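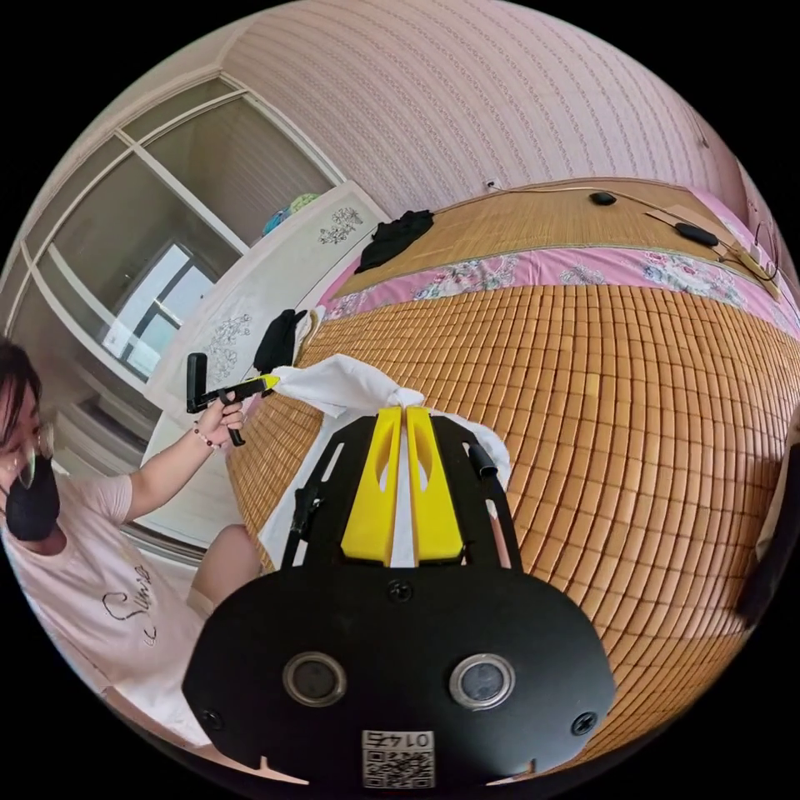
Margarida Figueiredo writes that her bamboo tile mat creeps toward the foot of the bed every night and leaves a grid pattern on the sheet, and she asks whether it should be tied down, what goes under it, and how it is supposed to be cleaned when it will not fit in any sink she owns.

Tying down is a last resort. A tile mat moves when the layer beneath it is slick. Sateen sheets and quilted mattress protectors with a polyester face are the usual culprits. Replace the top layer with a plain-weave cotton sheet, pulled tight, and most of the creep stops. If it continues, put a strip of open-mesh rug underlay across the bed at hip height, between the sheet and the mat. One strip is enough. Full coverage traps heat and defeats the purpose of the mat.

Size

Measure the flat top of the mattress, not the label size. The mat should stop short of the edge on both long sides. A mat that is too wide bends over the side, and the cords between the outer tiles carry the weight of everyone who sits down there. Those cords are the first to break. A mat that is slightly narrow causes no trouble at all.

On a mattress with a worn center, the tiles follow the dip and the edges ride up. Turn the mattress before buying a different mat.

Tile mats and strip mats

Tile mats are made of small rectangular pieces strung on cord. They bend in both directions, sit well on a soft mattress, and feel cooler at first contact. They also pinch. Long hair and thin jersey get caught in the gaps when the cord has stretched.

Strip mats are woven from fine, narrow lengths. They roll in one direction only and should never be folded against the strip. They are lighter and easier to wipe, and they suit the pillow area, where hair would catch in tiles. Using one of each on the same bed is a reasonable arrangement. Let the two meet edge to edge. An overlap makes a ridge that can be felt through a pillow.

Weekly wiping

Use a white cotton cloth. Colored cloths can bleed onto raw bamboo, and a white one shows how much dirt is coming off. Wring it until it no longer drips when squeezed.

1. Take off pillows, clothing, chargers and anything else that has collected on the bed.
2. Wipe along the grain, from the head of the bed to the foot. Fold to a clean face often.
3. Lift each side and wipe the underside the same way.
4. Go over both faces with a dry cloth.
5. Leave the mat propped on its edge, window open, until the cords feel dry between two fingers.

The cords matter more than the tiles. Bamboo dries fast. Cord holds water, and black spotting nearly always begins there.

Do not soak the mat, hose it down or put it in a washing machine. Do not iron it.

Stains and smells

For sweat marks, mix 50 ml of white vinegar into 300 ml of lukewarm water, dampen the cloth with it and wipe as above, then wipe again with plain water. Test one corner first if the mat has a lacquered finish, as some lacquers go dull.

For grease (hand cream and sunscreen, mostly), put 2 drops of dish soap on a damp cloth and work tile by tile. Rinse the cloth and repeat with water only.

Mold on the surface can be wiped off with rubbing alcohol. Mold inside the cord cannot be reached. If the smell comes back after a full day of airing, the mat is finished.

Fabric edging

Edging picks up more dirt than the bamboo does. Scrub it with a soft toothbrush and a little laundry soap, holding a dry towel under the binding to take up the water. Printed edging should be tested for color first. Press a damp white cloth on it for a minute and look at the cloth.

Broken cords

A single broken cord can be repaired with waxed nylon thread and a blunt needle. Run the new thread through two good tiles on each side of the gap, knot it on the underside and trim the ends short. Leave enough slack that the mat still bends. A row pulled tight will break the next cord along.

Splinters: sand lightly along the grain with fine paper, wipe, dry. Discard any tile that is split through.

Winter storage

Clean the mat and let it dry for a full day before putting it away. Roll it with the smooth face outward around a cardboard tube, tie it loosely in two places with cotton tape, and slip it into an old pillowcase or sheet. Plastic bags seal in whatever moisture is left. Store it lying down. Rolls stood on end sag, and the edging creases at the bottom.

Unroll it once in February, check the cords, air it for an afternoon and roll it up again.

Candela Miranda asked last month about storing mats flat under a mattress. It works for strip mats on a solid base. On slats, the mat takes the shape of the gaps.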